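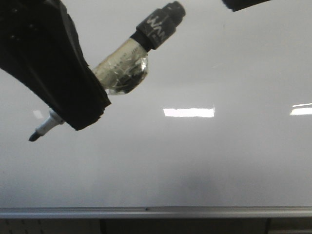 Ticket 208: Shared calendar shows bookings six hours out
Status: Resolved
Product: Ekau Scheduler, hosted
Site: Mfinanga office
Priority: Normal

Reported behaviour
Room bookings made in the web client display correctly. The same bookings, once synced to the desktop client, show six hours early. All-day events land on the previous day. Phones are not affected.

Log

09:10 Confirmed on two desktops. Both have the correct time zone in the operating system. Clocks match the network time server.

09:35 Created a test booking for 14:00 in the web client. Desktop client displayed 08:00. Deleted and recreated it from the desktop client. Displayed correctly on both.

10:05 Exported the test booking from the web client and opened the file in a text editor. The start time carries a zone name but the matching zone definition is missing from the header. The desktop client falls back to the server default in that case.
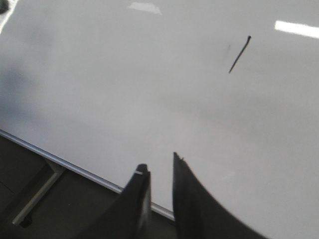

10:20 Checked the server default. It was set to the Cloranport zone, left over from the migration in March. Changed it to the local zone and restarted the sync service.

10:40 New bookings sync correctly. Existing bookings still show the old offset. The desktop client caches start times and does not recalculate them when the default changes.

11:15 Cleared the local cache on one desktop and forced a full sync. The sync stopped at 2,000 items with error "page limit reached". Raised the limit in the admin console and ran it again. Completed with no errors.

11:50 Applied the same steps to the remaining desktops. 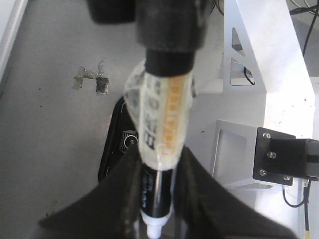 13:30 Recurring bookings created before the migration were still wrong. The series master holds its own offset. Ran the Skollari repair script against the calendar store in report mode, reviewed the output, then ran it in write mode.

14:10 Spot-checked recurring bookings in the web and desktop clients. Times agree.

Outstanding
Missing zone definition in web exports has been raised with the vendor. Until it is fixed, do not change the server default.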